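Why does a burger go together in that order?

Have you ever lifted the lid off a burger, just a little, to see what was hiding inside? Myfanwy Bowen does it every single time, and she is a grown-up who writes about food for children (hello, that's me!). I've been peeking into burgers since I was small enough to need a cushion on my chair, and after all those years I still think the middle is the most interesting bit.

A burger is really a stack, and a stack is a kind of building. The people who put up blocks of flats have to think about what goes on the bottom, what goes on the top and what might slide about in between, and so does whoever is making your lunch. If you've ever picked up a burger and had the tomato shoot out the back and land in your lap, you already know what happens when a building has a slippery floor in it!

So let's have a good long look at how the layers go, starting from the plate and working our way up to the roof. 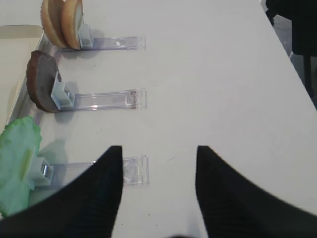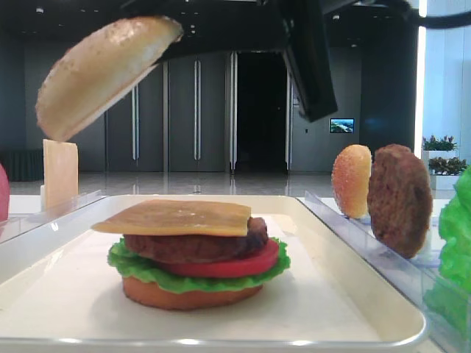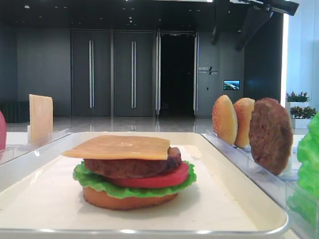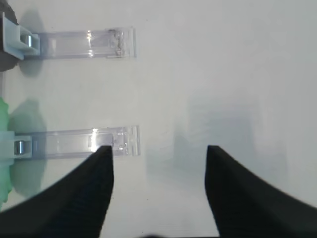
Every burger starts with the bottom bun, which cooks sometimes call the heel. It has a hard job, poor thing, as it has to hold up everybody else and soak up the drips without going to mush. At home we toast ours on the cut side for a minute or two, and the toasty crust slows the juice down on its way in. Then comes the lettuce, and you'll notice in the toy burger on the white tray that it's a frilly one, with its edges poking out past the bun. A big leaf like that is a bit like a raincoat, spread out over the bread to keep it dry. The tomato sits on the lettuce, the brown patty goes on the tomato, and the square slice of cheese is laid over the patty. That's a lovely order for a real burger too, as the cheese is right on top of the hot meat, where it can go soft and melty and hang on to whatever comes next.

What comes next is the top bun, or the crown. It's domed because of the way bread dough behaves in the oven. Yeast makes tiny bubbles of gas in the dough, the bubbles push outwards, and the tray underneath won't budge, so the dough puffs up the only way it can. The bottom stays flat and the top goes round. Bakers often brush the top with egg or milk to give it a nice golden colour, and some of them scatter sesame seeds over it while it's still sticky.

Does everybody stack their burgers the same way? Goodness, no! In my family there are arguments. My dad's favourite has beetroot in it, and he puts it right next to the meat, so the whole thing turns pink. My cousins in Ponden like the lettuce up at the top where it stays crisp and cold, and they put the sauce on both halves of the bun, which is messy but very tasty. Some cooks leave out the meat altogether and use a big flat mushroom or a patty made from beans or lentils.

Something to try at home

You can practise stacking without cooking anything at all. Cut your layers out of coloured felt or thick cardboard: two rounds for the bun, a wavy green one for the lettuce, a red one for the tomato, a brown one for the patty and a yellow square for the cheese. Line them up along the edge of the table first, so you can see them all, and then build your burger on a tray. After that, give the tray a gentle wobble and see which layer slides first. Try a different order and wobble it again!

If you'd like to make the real thing, ask a grown-up to help with the hot pan and the sharp knife, and wash your hands before you start and again after you've touched raw meat. Pat the tomato slices with a bit of paper towel before they go in. And put a serviette in your lap, just in case.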